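Repainting the outside of a 1930s semi: do it myself or pay?

Dralley
Hello all! We've finally got round to the outside of the house and I'm properly excited about it. Pebbledash at the front, smooth render at the back, timber windows all round. Had one quote in at £2,261 including scaffold, which made my partner sit down. Paint alone would be £291 for the good masonry stuff. Has anyone done theirs off a tower, and would you do it again?

Britasik
Yes and yes! Did ours two summers ago and I still go and stand across the road to look at it. Pebbledash drinks paint though, so whatever the tin says, double it. Long pile roller, old brush for the gaps, and wear a hat.

Karagiannis
I'd pay. Sorry to be the wet blanket. £2,261 with scaffold is cheap where I live, and if that covers filling and priming the windows you should bite their hand off. Does it?

Dralley
It says "prepare and make good", nothing else. I'll ask.

Karagiannis
Ask for it in writing. "Make good" meant one tube of filler on ours.

Britasik
See, that's my whole case for doing it yourself — you know what's under the paint. Tower hire was £600 for us, but we were slow and had it for weeks. Loved every minute apart from the gable.

Prondico
Don't paint over the render until you've tapped it all over with a screwdriver handle. Hollow bits need to come off first. We found a patch by the kitchen door as big as a tea tray, and a lovely chap patched it in lime for us. Ours is solid brick behind, so I wouldn't use plastic paint on it either.

Karagiannis
Disagree on the paint. Modern masonry paint on a cavity wall is fine and it lasts. Mineral paint costs a fortune and half the colours look like porridge.

Prondico
I like porridge! But fair enough, if it's cavity it matters less. Dralley, which is it?

Dralley
Cavity, I think? Bricks on the side wall are all laid longways. Colour is a soft green, by the way, with off-white windows. I've had sample patches up for a fortnight and the postman has voted for the darker one.

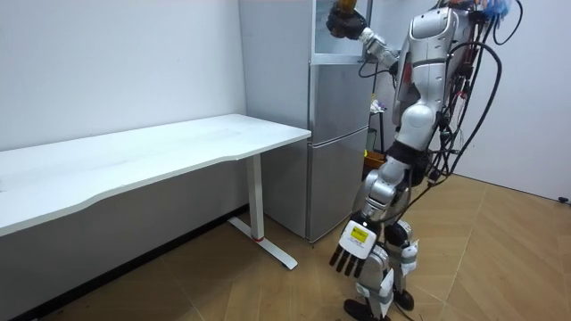 Posted by Makis Chrysikopoulos, 16 September 2022

Longways all the way up does usually mean cavity, so you've a good chance. I'm with Britasik on doing it yourself, but split the job. Do the back and the ground floor windows this year while it's mild, then leave the front for spring. By October the mornings are too damp where we are and the paint just sulks.

Britasik
Splitting it is a great idea. You'll be twice as quick on the front after practising at the back.

Karagiannis
And you'll hire the tower twice. Over £1,000 by the time you've bought paint, filler and sheets. I'd still get a second quote.

Stelios Konstantinidis
Go darker on the green, it always dries paler in full sun. We went one shade up from the one we liked and it's perfect.

Dralley
Right, second quote booked, and I'm starting on the back windows whatever they say. Sandpaper bought! Will post the green once there's a whole wall of it.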